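"We Were Training In A Car Park" - Mitine Skipper Opens Up On Wages, Walkouts And That Relegation Scrap

April 5, 2020

The Mitine captain has broken his silence on a season that went from bad to worse before it stopped altogether. Speaking by phone from his kitchen, kettle going in the background, he asked us not to make a fuss of him. "Write about the lads," he said. So we will, mostly.

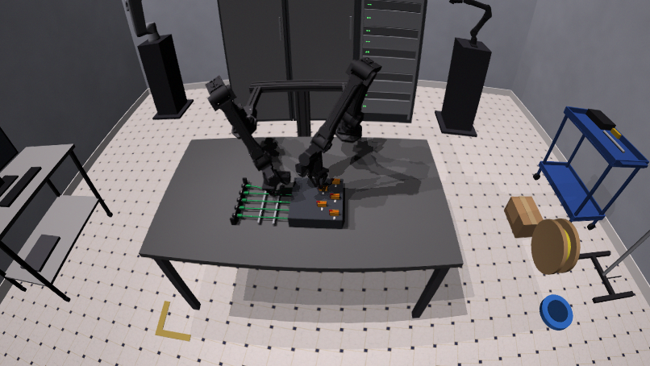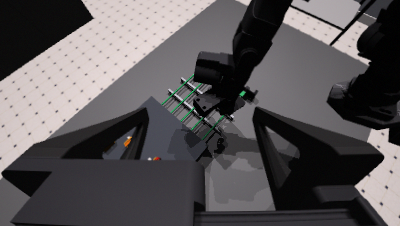
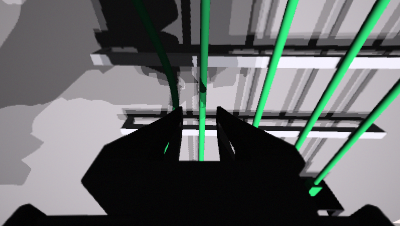

Two black robot arms over a table, then a black gripper in each of the other two. All three computer-made.

Back to the football. Mitine sit second from bottom. Six points from safety with the league shut down and no word on when, or if, it comes back. The players were told May. Then told to forget May. Now they get a text every few days saying there is no news.

"I'd rather they didn't send it," the captain said. "Your phone goes, you jump up, and it's the same message as before. My wife thinks I'm having an affair with the league office."

He laughs at that. He doesn't laugh much when the talk turns to money.

Wages at the club were late in the autumn, late again after Christmas, and one month came in two halves. He won't say which month. Won't say who told the squad either, only that it was done in the canteen, standing up, while people were still eating.

"You had young lads on 320 a week, paying rent, and they're being told half now and half later. I've been in the game long enough, I can get by. A boy of nineteen can't. I lent a bit out. Others did too. You don't want thanks for it, you just want the club to be embarassed, and I'm not sure they were."

And the car park? True, he says. The pitch at the training ground was waterlogged and the indoor hall wanted paying up front. So the squad did its running on tarmac behind the stadium, between the bins and the away coach bay, for the best part of a fortnight. Two players picked up shin trouble. The physio had warned them. The physio has since left.

"People saw a photo of it and thought it was a joke, some kind of bonding thing. No. That was Tuesday's session, that was it." He stops, then changes his mind. "Might not have been a Tuesday. They all ran into one."

We asked about the walkout before the Gimar game. A long pause. There has been plenty of talk, much of it wrong, he says, and the version where the players refused to get on the bus is one of the wrong ones.

"We got on the bus. We always got on the bus. What happend was we sat in the dressing room and said we'd not go out for the warm-up until somebody from upstairs came down and spoke to us. Somebody did. Took a while. We missed most of the warm-up and then we went out and lost, and I've got to hold my hands up, we were awful. Flat. You can't have a row for half an hour and then go and mark a corner."

Gimar scored from a corner. Twice.

He took stick from the stands for it, and more online. Was called a ringleader. He doesn't mind the word, he says, though his mum did. What bothered him was the idea that the squad had thrown the game.

"I've played 14 years. I've never gone out to lose one. I've gone out injured, I've gone out with flu, I went out the day after my dad's funeral. If somebody wants to say I'm slow, fine, I am slow. Don't say I didn't try."

The manager came in for the job halfway through and the captain is warm about him, up to a point. Good on the grass. Quiet. Not one for shouting. Changed the shape to a back three and they took points off teams they had no right to, including the win at Nanayakkara, which the captain calls the best day of a rotten year.

"Nobody gave us a prayer up there. Nanayakkara had lost once at home. Wind blowing sideways, ball wouldn't stay on the spot for the goal kicks. Our keeper was unreal. I think I touched it with my head more than my feet. And we nicked one right at the end off somebody's knee, and I could tell you whose knee but he's claiming it as a volley."

The trip home took five hours. They sang for two of them and slept for the rest.

So why the point about up to a point? He picks his words here. The manager wanted his own people in, he says, and one or two older heads were moved out of the dressing room to change with the youth team. Petty, in his view. He told the manager so. They have an understanding now.

"He's got his way, I've got mine. We both want to stay up. We speak most days, he sends me clips. I've watched that Stastum match so many times I could do the commentary."

Stastum away was the last one before it all shut. A draw, a red card, a penalty shout that still gets him going. He was stood right next to it. Arm up, ball hits arm, everybody in the ground sees it, play on. He had a word with the referee at the end and got booked for his trouble, which puts him one yellow short of a ban if the season restarts.

And if it doesn't? Ending things on the table as it stands would send Mitine down. He thinks that would be wrong. Admits he would think the opposite if they were sitting fourth.

"Course I would. Everyone's arguing for whatever suits them. But there's games left. You can't relegate a team that can still get out of it. Let us play them in an empty ground, play them in a park, I don't care. We've done a car park."

His contract is up in the summer. No talks yet. There's been a call from another club, he won't name it, and a mate has offered him some plastering work, which he says he'd be rubbish at. He is running every morning on his own, same loop, past the school and back, and does weights in the garage with the door open so the dog can wander in and out.

The squad was 26 at the start of the season. Fewer now, a few loans gone back, a few let go. There's a group chat. It's mostly rude.

"They're good lads," he said. "Put that in. They've been messed about and they've kept turning up."

Mitine were asked to comment on the late wages and on the Gimar game. We'd had no reply when this went up.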